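Bench and parts check, PC repair room, Nundham
Filled in by Fahad Bangash, December, started at 8 in the morning with a coffee (left by the door, as per item 1)

1. No food or drink at the bench. OK. See above!

2. Floor and walkways. Mostly OK. I moved a box of old keyboards that had been sitting by the fire door since the Dorkumdale clear-out – please can they go to recycling this week?

3. Extension leads. One FAIL. Lead 268 has a cracked plug, so I've cut it off and binned it. The other leads are fine and have new stickers on.

4. Wrist straps and mats. OK. I tested both straps and they passed, though the clip on number 2 is getting a bit floppy and I'd like a spare ordered from Hrubý before it gives up.

5. Side panels. OK, but do keep them together with their screws. I found a lone panel behind the shelving and spent ages working out which tower it belonged to (the one on the Fovosus job, if you were missing it).

6. Loose parts stored safely. OK, and so much better than last time! Processors and memory used to end up in any old tub, and I was forever finding a stick of RAM under a screwdriver. I'm really pleased with the grey tray – everything gets its own slot, and you can see at a glance what's out of the machine.

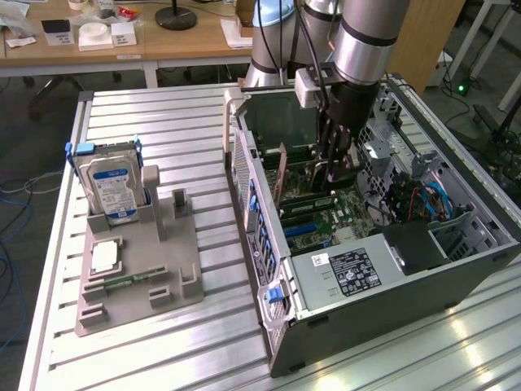
Item 6: tray at the left of the bench, with hard drive in its blue caddy, CPU and green RAM module. Open tower to the right.

7. Bench top clear of stray screws. OK after a sweep. They love getting into the slots, so run a magnet along before you lay a case down.

8. First aid box. Plasters low, everything else in date. I'll top it up myself.

Still to do: plug for lead 268, spare strap, keyboards.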